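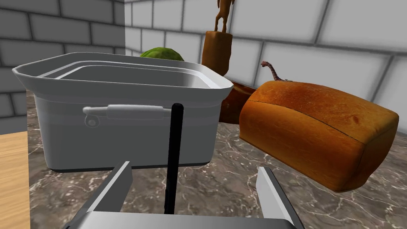 Gray tub on the counter, greens behind it.

Trodville Pickle Notes

Hi! So this is my pile of fermenting recipes, typed up from index cards, kitchen notebooks and a few very long phone calls. There are 461 recipes in the main file, recipes.csv, one per row, with salt in grams and time in days. I started typing in March and kind of couldn't stop.

Most of the kraut comes from Evdokia Michailidis, and the mustard greens are all Wichai Chantharasri's (try the one with rice water, it's so good!).

A few things to know before you load it:

The salt column is blank in 43 rows. The cards just said "enough," and I wasn't going to guess.

Anything marked "cellar" in the temp column means a cool basement, wherever that cook happened to live.

Spellings are left the way people wrote them, so search for both "kraut" and "krout."

Use it however you like, just keep the cooks' names with their recipes. If you spot a typo, open an issue and I'll fix it when I'm back at my desk.

Last updated Tuesday, April 20, 2021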